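Liste : vaisselle-recup
Objet : Re: Re: gobelet rose + bouteille givrée, on garde ou pas ?
Heure : 7 h 12

Bonjour à tous,

Je réponds vite fait avant de partir, désolée pour le style. Pas le temps de relire.

Le message d'hier soir disait :

> Bonjour la liste,
> Je trie le placard du bas depuis octobre, j'en suis aux gobelets
> et aux bouteilles. J'ai un petit gobelet en plastique rose, un peu
> transparent, genre pique-nique, et une grande bouteille dépolie
> sans bouchon. Je ne retrouve le bouchon nulle part.
> Questions :
> - est-ce que quelqu'un a un bouchon qui irait dessus ? le col est
> en métal, avec un pas de vis
> - le rose, ça vaut le coup de le mettre dans le lot pour Jenville
> ou ça part au recyclage ?
> - et pour le fond blanc, vous faites comment ? chez moi on voit
> tous les plis du tissu
> Merci d'avance, je voudrais boucler la caisse avant la fin du mois.

Alors dans l'ordre.

Le bouchon. J'ai une boîte à chaussures pleine de bouchons orphelins, il y en a 238 d'après l'étiquette que j'avais mise dessus (je me suis amusée à compter un soir de pluie, ne me demandez pas pourquoi). Dedans il y a forcément du pas de vis. Mais il me faut le diamètre extérieur du col, mesuré au pied à coulisse si possible, sinon une bande de papier autour et tu mesures la bande. Et combien de tours fait le filet. Sans ça je t'envoie n'importe quoi et on perd les timbres. Attention aussi, sur un col en métal il faut un bouchon avec un joint dedans, un plastique tout nu finit toujours par fuir un peu. Les joints se vendent à part, Dravley en faisait, je ne sais pas s'ils en ont encore en rayon.

Si rien ne va : vase. Une branche d'eucalyptus et c'est réglé. Dans le dépoli on ne voit pas le niveau de l'eau, penser a la vider de temps en temps.

Le gobelet. Oui pour Jenville, à condition qu'il ne soit pas fendu. Passe l'ongle sur tout le bord, et puis remplis-le et laisse-le sur un essuie-tout le temps d'un café. Si le papier reste sec, dans la caisse. Ils prennent les gobelets dépareillés pour le coin goûter, les couleurs c'est même mieux, chaque enfant reconnait le sien. Regarde aussi dessous s'il y a un marquage alimentaire. Pas de marquage, alors c'est pour les pinceaux ou les crayons, pas pour boire. Et pas de lave-vaisselle pour ces plastiques-là, j'en ai tordu deux comme ça l'hiver dernier.

Le fond blanc. Moi j'ai abandonné le repassage. Un coup de vaporisateur, on tire vers le bas avec des pinces à linge, et ce qui reste de plis reste. C'est pour une fiche d'inventaire, pas pour un catalogue. Par contre sur du blanc, tout ce qui est givré ou laiteux se perd complètement, alors que le moindre truc coloré saute aux yeux.
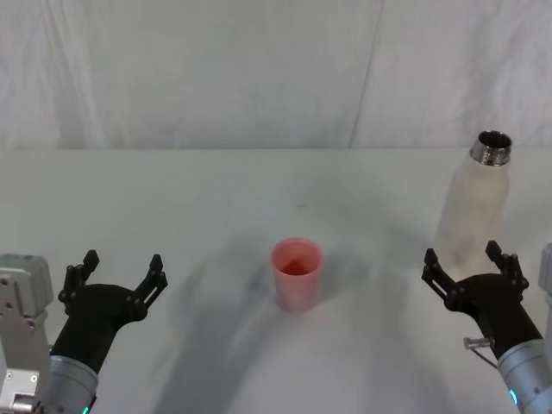
Donc pour les bouteilles dépolies je glisserais plutôt une feuille gris moyen derrière, ou bleu foncé, un bout de papier Canson suffit. Les gobelets, verres de couleur, bols, laisse sur blanc, aucun souci.

Pour la fiche elle-même, même format que d'habitude : matière, couleur, hauteur, état, manque éventuel. Pour la bouteille tu mets « sans bouchon » bien visible dans l'état, sinon on va encore recevoir trois messages pour demander. On en est à 2,129 lignes dans le tableau (oui avec la virgule, c'est le tableur qui est réglé à l'anglaise, je n'arrive pas à le changer, si quelqu'un sait...). Merci de ne PAS trier par colonne quand vous êtes plusieurs dessus en même temps, la dernière fois ça a décalé toutes les hauteurs.

La caisse : le fragile au fond, debout, avec du torchon entre. Le plastique par-dessus. Les gobelets emboîtés si ils s'emboîtent sans forcer, sinon tête-bêche. Pas de papier journal sur le dépoli, l'encre reste dans le grain et c'est pénible à ravoir. Si c'est déjà fait : vinaigre blanc tiède, brosse douce, rincer.

Ah et les cageots Nakpan sont trop bas pour une grande bouteille, le couvercle ne ferme pas. Prends un carton Landby, le modèle haut, il m'en reste deux dans l'entrée, passer après 18 h.

J'oublie sûrement quelque chose. Envoie le diamètre du col et je fouille dans la boîte ce soir.

Bonne journée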